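Shared laundry rooms: what changes and what stays the same

Tenant News, April 2023

Residents in the Nedeck and Plokell buildings have been asking when the laundry rooms will be sorted out. We have answers for most of it now, and the rest is set out at the end of this item.

The old machines in Nedeck were bought before many of us moved in. Two of them have been out of service since October, and the repair firm told us it could no longer get the door seals. That left five washers for the whole building, and anyone who tried to do a load after work knows how that went. The board agreed to replace all seven washers in Nedeck in one go. Plokell keeps its current washers but gets new dryers, as the lint ducts there were in poor shape and had to be opened up anyway.

The work is being done by Wisano, the same company that looks after the boilers. Lutz Eichhorn from the building office is the contact for anything to do with the schedule. He is in the ground floor office most mornings. Please leave a note in the box if he is out – he does read them, and a note is easier to deal with than a message passed on by a neighbor.

While the Nedeck room is closed, Nedeck residents can use the Plokell room. Your key card has been set up for the side door already. If it doesn't open, hold it flat against the reader and wait for the green light before you pull the handle. Some of the older cards need to be replaced, and the office can do that while you wait. Plokell residents, please be patient during this time. It will be crowded.

Booking

The paper sheet on the door is gone. It was being torn off, written over and in one case taken home. Booking will be done on the board inside the room, with the numbered tags. Take the tag for your apartment, hang it on the slot you want, and put it back on its hook when you have finished. One slot per household per day. A slot that hasn't been started within fifteen minutes is open to whoever is there.

We looked at a phone app and decided against it for now. It would have cost each building a monthly fee, and several residents told us at the last meeting that they did not want to use one. We may come back to this next year.

Cost

A wash stays at the same price. Dryers in Plokell go up a little when the new ones are in, and the new rate will be posted on the wall before it starts. Cards can be topped up at the machine by the mailboxes. It takes bills and bank cards but no coins. If you have money left on one of the old blue cards, bring it to the office and the balance will be moved over. We know of 191 blue cards that have been handed out over the years and we have had almost 80 back, so please check your drawers.

Looking after the machines

The technician who took the old washers apart found the usual things in the pumps: hair pins, small socks, a house key, and a good deal of undissolved powder. Most of the breakdowns in the past few years came from one of these. A blocked pump means the machine stops with the water still in it, and then it is out of use until somebody comes.

Check pockets before loading. Use less detergent than you think. The water here is fairly soft, and half the amount on the box is enough for a normal load. Too much leaves a film in the drawer and in the hoses, and it makes clothes stiff. The drawers on the new machines pull all the way out and can be rinsed under the tap. Leave the door open when you are done so the drum can dry.

Please put small items such as baby socks, tights and bras with hooks in a mesh bag. The hooks catch in the holes of the drum and tear other clothes, and the small things work their way past the seal. Close the zipper or cord fully, and don't overfill the bag or the middle won't get clean. 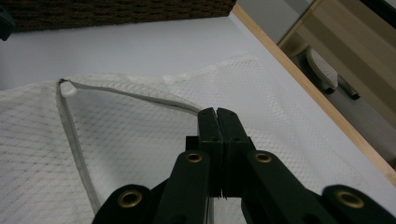 Blankets and comforters are a separate matter. The washers in both rooms are made for ordinary household loads, and a wet comforter throws them off balance when they spin. The machine will try again several times, then give up. For anything bigger than a single blanket, use the laundromat on Nijs Street, where they have large drums. It is open late, and there is parking at the back.

No dyeing in the machines, and no shoes in the dryers. Pet bedding should be shaken out outdoors first. There was a long thread about this on the notice board last year and we don't need another one.

Lost items

Clothes left in the room are put on the shelf by the window and kept for a month. After that they go to the clothing bank. The shelf was full when we cleared the Nedeck room, and everything from it has been moved to the office hallway. There are a number of good towels and a child's winter coat among the things.

Still open

We don't yet have a date for the floor drain in Plokell. The plumber wants to look at the pipe from the courtyard side before giving a price. Until then, please mop up any water you find near the drain and put the mop back on its hook. The extractor fan in Nedeck will be replaced together with the washers, so there will be some drilling during the day. Residents directly above the room will get a note under the door the evening before.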